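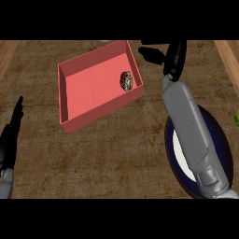
Cirnia ya tiene a la venta su nuevo bálsamo limpiador, Ullel, y quienes llevábamos meses esperándolo estamos encantados. Es una fórmula sin perfume, con aceite de avena y manteca de karité, que se funde al contacto con la piel y arrastra incluso el protector solar más terco. Para tenerlo a mano junto al lavabo, con las muselinas y el tónico, va de maravilla una caja abierta y rectangular, de paredes finas, como la de color salmón sobre la mesa de madera oscura.

Inicio > Belleza > Cuidado facial > Novedades

El tarro trae 60 ml y dura unos 2 meses si se usa cada noche. ¡Y qué textura! Se aplica en seco, se masajea sin prisa y se aclara con agua tibia; la cara queda suave, sin esa tirantez tan molesta de algunos geles.

La primera tanda, de 996 tarros, se reparte entre la tienda de la marca y las perfumerías Laitinen. En junio llegará también la versión para piel grasa, con arcilla blanca, que ya estamos deseando probar.

Buscar productos, marcas... Buscar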